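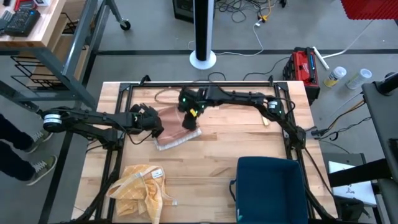 Según Daranee Kaewmanee, un cesto de tela es «una bolsa con pretensiones», y quien paga por uno merece doblar la ropa en el suelo. Lo dejó escrito en los comentarios de mi reseña de junio, la de las perchas, y desde entonces lo tengo clavado. Añadía que los trapos de cocina no se guardan: se amontonan en un cajón y se cierra con la cadera. Puede ser. Yo también he cerrado cajones con la cadera, y alguno con las dos manos y una rodilla.

Pero llevo 46 días con el cesto Clokstead azul marino y con un juego de paños de Nakpan, y me he formado una opinión, cosa que con las perchas no terminó de ocurrir.

Primero el cesto. Viene plano, dentro de una caja de cartón mucho más robusta que él, y se levanta tirando de las esquinas hasta que el fondo cae en su sitio. La hoja de instrucciones tiene 2 páginas, una de las cuales está dedicada a felicitarme por la compra. Las paredes son blandas. Repito: blandas. Si uno espera una caja, se va a llevar un disgusto la primera vez que lo agarre por un lado y el otro se quede pensándoselo. Vacío se aguanta de pie, con la boca abierta, y eso es más de lo que puedo decir del Rondora que tuve antes, que al vaciarse se desmayaba como una tía en una boda.

El tamaño es generoso sin llegar al ridículo. Me caben los trapos, los manteles de diario, dos toallas que no sé de dónde han salido y esa sábana bajera que he renunciado a doblar en esta vida. La tela exterior coge pelusa. En azul marino se ve toda, y la que no se ve se intuye. Un rodillo adhesivo lo arregla hasta el martes siguiente de cualquier semana que ustedes elijan. 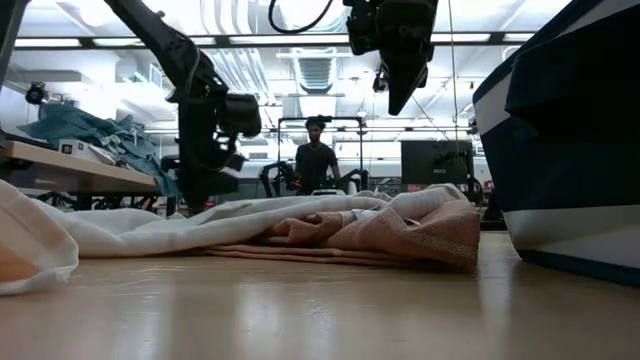 Los paños de Nakpan se venden como «textil versátil para el hogar», frase que suele significar que el fabricante tampoco sabe para qué sirven. Yo los uso para tapar el pan, secar la vajilla y, los domingos de visita, fingir que tengo camino de mesa. El tejido tiene algo de relieve y agradece la plancha, pero no la exige. Donde más me ha convencido es en el color: las franjas en melocotón y salmón quedan bien junto al azul marino y el blanco del cesto, incluso con la tela hecha un montón y sin doblar, que es el estado natural de mis telas nueve de cada diez tardes. Un montón de trapos grises parece una avería. Uno color melocotón puede pasar por decisión.

Doblarlos es otra historia. Las telas grandes tienen voluntad propia y estas no son una excepción: uno junta dos puntas, alisa, junta las otras dos, y en algún momento del proceso aparece una quinta punta que no estaba en el contrato. Probé el método de las tercias (doblar en tres a lo largo y luego en tres a lo ancho), probé el rollo y probé también la rendición. El rollo gana. Ocupa menos, no marca pliegues raros y permite sacar uno del cesto sin que vengan detrás todos sus parientes.

Un consejo que no viene en la hoja de instrucciones: doblen sobre una mesa despejada y grande. Sobre la cama, la colcha se engancha y uno acaba doblando también la colcha. Sobre madera lisa la tela resbala un poco, a veces demasiado, pero al menos se deja estirar. Y pongan el cesto al lado, pegado, encima de la mesa si hace falta. Cada paso entre el montón y el cesto es una oportunidad para que lo doblado se desdoble.
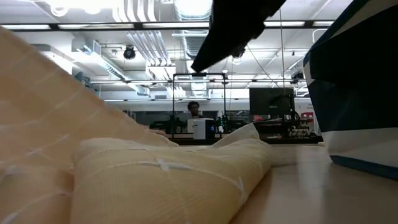
MATERIALES Y ACABADO

El rollo de tela es también la mejor prueba de un tejido, porque enseña por fuera lo que una esquina bien planchada disimula. El color melocotón es suave y la trama deja pasar algo de luz. Las líneas blancas van más o menos rectas mientras la tela está lisa; en cuanto se dobla, se curvan y cada una tira por donde quiere. A mí me gusta. A quien alinee los cubiertos con regla le recomendaría un paño liso.

El cesto, de cerca, pierde un poco de empaque. La banda blanca de la parte baja hace arrugas, leves pero visibles, y no he sabido quitárselas. Es además la zona que más se ensucia, de modo que alguien en Clokstead decidió poner lo blanco exactamente donde se arrastran las cosas. El ribete claro del borde superior está mejor resuelto y da cierta dignidad al conjunto.

LAVADO

Los paños, a máquina, sin dramas. Han encogido algo, no tanto como para que me dé cuenta sin buscarlo. El cesto, con un paño húmedo y paciencia. Metí el Rondora en la lavadora en su día y salió convertido en sombrero, así que no repetiré el experimento.

ALTERNATIVAS

El Pamico rígido es más serio, pesa más y cuesta 55 euros, que por guardar trapos me parece una cifra con demasiada autoestima. Si lo que quieren es una pieza que no se mueva, adelante. Si van a llevarla de la mesa al armario y vuelta, el Clokstead se coge con una mano.

VEREDICTO

Me quedo con el cesto y con los paños. Al cesto le quitaría la banda blanca de abajo y le pondría un fondo más firme. A los paños no les quitaría nada, salvo lo de «versátil». Y a Daranee Kaewmanee le diría que sí, que es una bolsa con pretensiones, pero que la mía se aguanta de pie.

Última actualización: 16 de agosto de 2019

Utilizamos cookies propias y de terceros para mejorar su experiencia. Si continúa navegando, entendemos que acepta su uso. Aceptar | Más información

Contacto | Aviso legal | © Todos los derechos reservados | Volver arriba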